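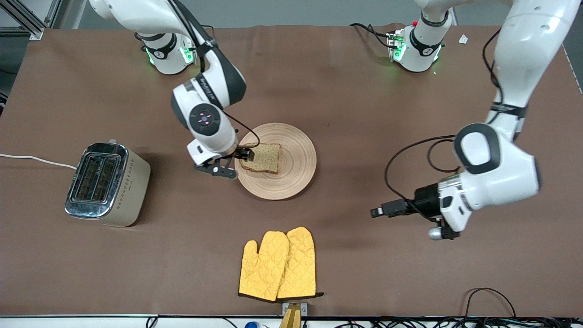 Right gripper on the crust, plate side. Toaster station, second layout.

Relabeling failures by phase instead of by outcome

2 June 2023
Filed under: Manipulation, Imitation learning, Lab notes

For most of the spring I scored the toast task the way everyone scores a long task: bread in the slot at the end, or no bread in the slot at the end. I trained on the successes, threw the rest into a folder, and collected more when the number looked bad. The folder grew to 701 episodes. This post is about what happened when I went back through it.

The setup is two arms over one table, a two-slot toaster on one side, a round wood plate on the other, and a slice of bread on the plate. The policy is a plain behavior cloning model with action chunks, trained from teleoperated demonstrations. It sees the camera views and joint positions and predicts target joint positions for both arms plus the two gripper widths. There is no force sensing in the observation. I left the architecture alone for everything described below, including the parts of it I don't like.

The complaint I started with was that the end-to-end success rate told me nothing I could act on. Two checkpoints could sit at the same rate and fail in completely different places. One would miss the bread. The other would grip it perfectly, carry it over, and put it down across the divider between the slots.

So I cut the task into phases. Approach, grasp, lift, transfer, align, insert, release. The boundaries come from signals that were already logged: gripper width crossing a threshold, wrist height, horizontal distance to the toaster. Wajid Sethi wrote the first version of the segmenter in an afternoon and it is still mostly his code. I changed the grasp boundary, which had been firing early whenever the fingers closed on air, and added a minimum duration so that a jittery gripper couldn't produce a string of tiny grasps.

Each phase of each episode then gets a label of its own. An episode that failed at insertion usually has a perfectly good approach, grasp, lift and transfer in it. Under the old scheme all of that was discarded.

The obvious next step is to train on the good phases of the bad episodes. I did this naively first and it made things worse. The reason took me a while to find. A grasp that technically succeeds can still be the cause of a failed insertion much later. If the fingers take the slice low on the crust and at an angle, it lifts fine and transfers fine and then hangs crooked over the slot. The segmenter calls that grasp good. By teaching the policy more of those grasps I was teaching it to set up its own failures.

What worked was a lookback rule. When an episode fails in phase k, phases up to k-2 are kept, phase k-1 is dropped along with k, and the grasp phase is additionally checked against a bound on bread angle after lift. The angle comes from a small segmentation model run offline on the wrist camera, so it costs nothing at inference. Anything over 15 degrees from the finger plane is thrown out. I tried learning the cutoff and got a number so close to the hand-picked one that I went back to the hand-picked one.

Chunks that straddle a kept and a dropped phase are masked in the loss from the boundary onward. This matters more than I expected. Before I added the mask, the policy learned a small hesitation at the end of each transfer, where the data stopped.

On results, I am going to be careful. I ran 46 rollouts per condition with the plate position randomized inside a marked area and the toaster fixed. The baseline is successes only. The second condition is the naive phase reuse. The third is phase reuse with the lookback rule and the mask.

The third was the best of the three on full-task success, and the ordering held when I reran the evaluation on a different loaf. The margin over the baseline was moderate. I would not put much weight on the exact size of it at this sample size. The per-phase numbers are more convincing to me. Nearly all of the improvement is in grasp and transfer, which are the phases where the reused data is. Insertion barely moved. Reusing data from failures can't help with the phase in which they failed, and insertion is where most of the folder ended.

Some notes on the things that cost me time.

Bread is a bad object for repeatability. Slices from the same loaf differ in stiffness, and a slice that has been handled for an hour behaves like cardboard. I now swap slices on a fixed schedule and log the swap. An earlier batch without that log is excluded from everything above.

The oven mitts stay on the table in every rollout. They belong to a later stage of the task that this policy doesn't attempt, and I wanted the same clutter in training and evaluation. In an early run I had cleared them for demonstrations and left them in for testing, and the approach phase suffered for it.

Cable slack at the wrist changes from session to session. I randomize nothing about it. The model seems to tolerate it, but I have no controlled test, so take that as an impression.

The lookback depth of 2 was chosen on this task. On the folding data that Sarnanness shared with us, a depth of one looked better, which makes sense if errors there show up sooner. I have not run enough of it to say more. A proper version of this would estimate the depth per phase, probably with a value function over phase boundaries, and at that point you are most of the way to offline RL and should probably compare against it directly. That comparison is the thing I'd ask for if I were reviewing this.

The segmenter config and the masking code are in the Erarley repo under the toast branch. The README is out of date. The thresholds in the config file are the ones I used; the thresholds in the README are from before the grasp fix.

Next on my list is insertion, with demonstrations that start from a bad alignment and recover. I plan to have a first set collected by October, and to post the per-phase table for it in the same layout as this one.

Search this blog Go

Get new posts by email. Enter your address to subscribe. You can unsubscribe at any time.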